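**Repainting a play kitchen: water-based enamel over factory finish?**

**Petlow** – 7/5/18
Factory coat is chipping. Plan is 220 grit, bonding primer, two coats of Boersma enamel. The can says 480 minutes to recoat. Is primer needed over a sound finish?

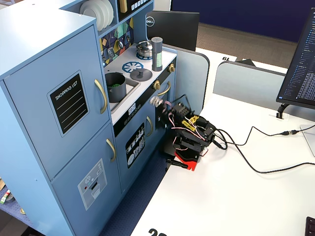 **Birkum11**
Primer is needed on any slick factory coat. Sand until the gloss is gone, then wipe down. Take the handles off first. Mask printed panels like the SHOPPING LIST one, as enamel creeps under cheap tape. Pull the tape while the last coat is still soft.

**gustthorpe_finishes**
Disagree on primer. I scuffed and went straight to enamel on a toy cabinet last October. No peeling so far.

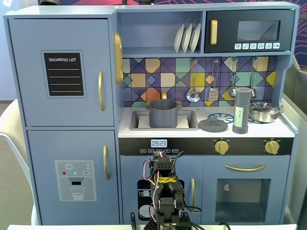 ### Cure time

**Birkum11**
One cabinet proves little. Dry to recoat is also a long way from cured. I wait 492 hours before anything gets stacked on a shelf.

**gustthorpe_finishes**
Excessive. Two weeks in a warm room is plenty.

**Petlow**
Noted. Can I shake fine pumice over the cured topcoat and rub it out to satin? 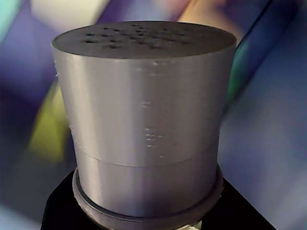

*Gray container, perforated dark top.*

**Birkum11**
Yes, with water and a felt block. For a finer result, go to 2,000 grit wet – light pressure, and stay off the edges.
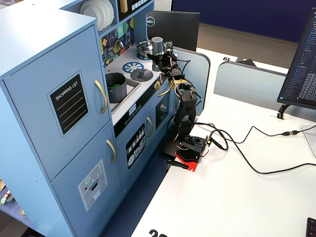
Edges are where the film is thinnest, and one extra pass will cut through to primer.

**gustthorpe_finishes**
Or buy satin.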